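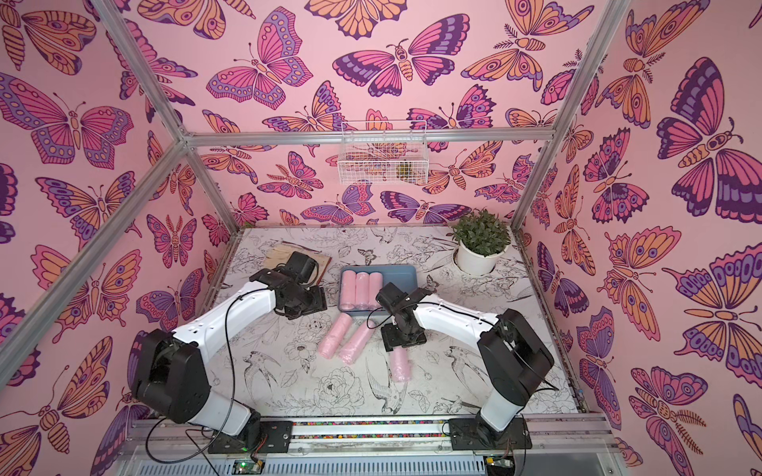 From: Nélida Aravena
To: Brevley Town supporters list
Date: 9 March 2026
Subject: Re: Moving the Stuvitz Cup game to the main ground

Hello all,

Sorry to come in on this thread after it has already gone round a few times. I was away at my sister's and only read the whole lot last night over a pot of tea, and then I lay awake thinking about it, which tells you something about me I suppose.

Pongsak Wiriya wrote:
> I still don't see why we would give up home advantage at Zullomier Lane
> for a cup quarterfinal. The pitch is small, it slopes, and every side
> that comes here hates it. Sombatkul Rovers pass the ball better than
> anyone in the division. Put them on the big flat pitch at the college
> and we will be chasing shadows by halftime. And for what? A few more
> people on the gate?
>
> I was there in the rain when we beat them 2-0. They couldn't string
> three passes together.

Pongsak, I was there in the rain too, standing by the corner flag with a bag of chips that had turned to soup, and I wouldn't swap that afternoon for anything. So please don't think I'm against you. I love the slope. My late husband used to say you could set a ball down by the top goal and it would be in the river before the whistle.

But I do think you are being a bit hard on the team we have now. The one that won that day was big and slow and kicked everything up the hill in the first half and down it in the second. This year's lot are young and they can run! Kanokwan Pongsiri's boy on the left wing has hardly any grass to run into at our place, and when we played at the college in July, in that friendly, he had their right back turning in circles. We lost, yes, but we lost to a penalty in the last minute that I will argue about until I'm in the ground.

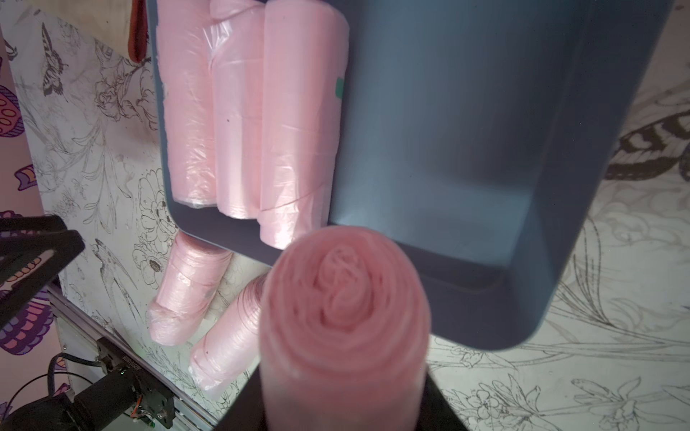
Then there is the crowd to think of. The last cup game drew 1178, and anyone who was at the river end knows what that was like. I couldn't see a thing from behind the dugout and I spent most of the second half asking the gentleman in front what was going on. The college has proper steps all the way down one side, and there's parking for up to 80 cars, where we have the lane and Mrs. Whoever's verge.

I know the coach question bothers people, and it bothers me too, as I don't drive anymore. Somkiat Suwannarat told me he can get a 60-seater to leave from outside the old bakery and bring us back after, as long as he has names by the end of the month. If you want a seat, write to him and not to me, please, as I will lose the bit of paper.

One thing I would ask, if we do move it, is that we take the drum and the big flag. Ekkachai Intarasuk has had the flag in his loft all winter and I expect it wants airing. It will look rather small over there, but so did we the year we got to the semifinal - and we made plenty of noise.

Anyway, that's my vote, for the college, and no hard feelings whichever way it falls. I'll be there with my flask either way. Pongsak, you still owe me a bag of chips.

Warmly,
Nélida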